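Why Is Your Jumper Fluffy?

Somewhere in your house there is a chair with clothes on it. They are not dirty enough for the wash and they are not clean enough for the drawer, so they live on the chair. Pick up the softest thing you can find there and rub it against your cheek. Lovely. Now, why does it feel like that, when a tea towel feels like a tea towel?

To find out, we need to start with a piece of string.

Pull a bit of string apart and you will see that it is made of lots of thin hairs twisted together. Those hairs are called fibres. Cotton fibres grow on a plant, in a puffy white ball wrapped around the seeds. Wool fibres grow on a sheep, who was using them at the time. Polyester fibres don't grow on anything. They are made in a factory from plastic, which is melted and squeezed through tiny holes, a bit like the shower head in your bathroom if your shower head did spaghetti.

Twist fibres together and you get yarn. Loop the yarn through itself, row after row, and you get knitted cloth, which is stretchy. Your T-shirt is knitted. So are your socks, even the boring ones.

At this point the cloth is still quite flat. The fluff comes next, and it is made by attacking it.

In the town of Pindach there is a mill called Mirura, where the cloth goes through a machine with rollers covered in little wire hooks. The rollers spin, the hooks catch the loops of yarn, and thousands of fibres get yanked up until they stand on end. This is called brushing, or napping, although it is not at all restful. One roll of cloth at Mirura is 145 metres long, and it goes in smooth and comes out looking as if it has had a terrible fright. 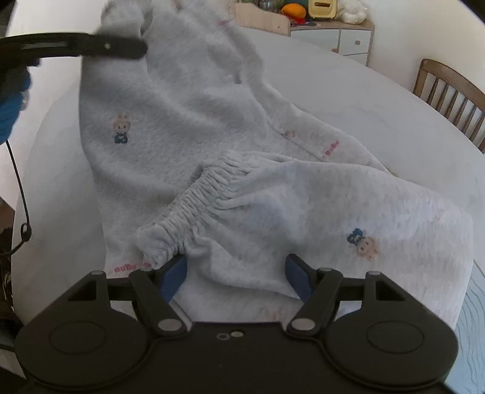 Pale grey fleece. Soft, fuzzy and not very good at staying flat.

Now for the clever bit. All that fluff is full of air. Your body is warm, and it is forever trying to heat up the rest of the world, which is generous but pointless in January. The air caught between the fibres can't move about much, so the warmth has a hard time escaping through it. A fleece doesn't make any heat of its own. Put one on a snowman and he won't melt any faster. He may even last longer, because it keeps the sunshine off him, and he will certainly look smarter than you.

Birds worked this out long before the Mirura mill did. On a cold morning a robin puffs up its feathers to trap more air, until it is more or less a ball with a beak. You try to do the same thing when you get goose pimples. Tiny muscles pull your hairs upright to make you fluffier. Sadly you have hardly any fur, so all you get is bumps.

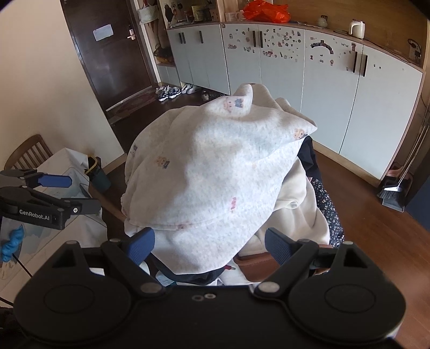
Clothes can also trap air between them, and that is why grown-ups go on and on about layers. Two thin jumpers can be as warm as one fat one, and you can take one off when you get hot, and leave it on a bus.

There is one thing fluff is bad at, and that is wind. A good strong gust blows straight through all those gaps and carries off the warm air you had been saving up. So people put a smooth, tightly woven coat over the top.

Fluff doesn't last for ever, either. When you rub your sleeves on a desk all day, the loose fibres roll themselves up into little balls called bobbles. The proper word is pills, but please don't swallow them.
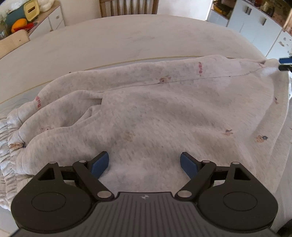

Washing pulls fibres out too. Some end up as the grey felt stuff in the tumble dryer, and some go down the drain with the water. Plastic fibres that escape this way can get into rivers and the sea, where they hang around for a very long time. Washing a fleece only when it needs it helps, and a cooler, gentler wash helps as well. You may now tell your family that the chair is good for fish. They may not believe you.

TRY IT: Fill two jam jars with warm tap water and put the lids on. Wrap one in a fleecy jumper and leave the other one bare. Wait half an hour, then dip a finger in each. If you forget and come back on Thursday, they will both be cold, and somebody will want their jumper back.

We use cookies to remember which pages you have read. They are not the kind you can eat. Accept all | Manage settings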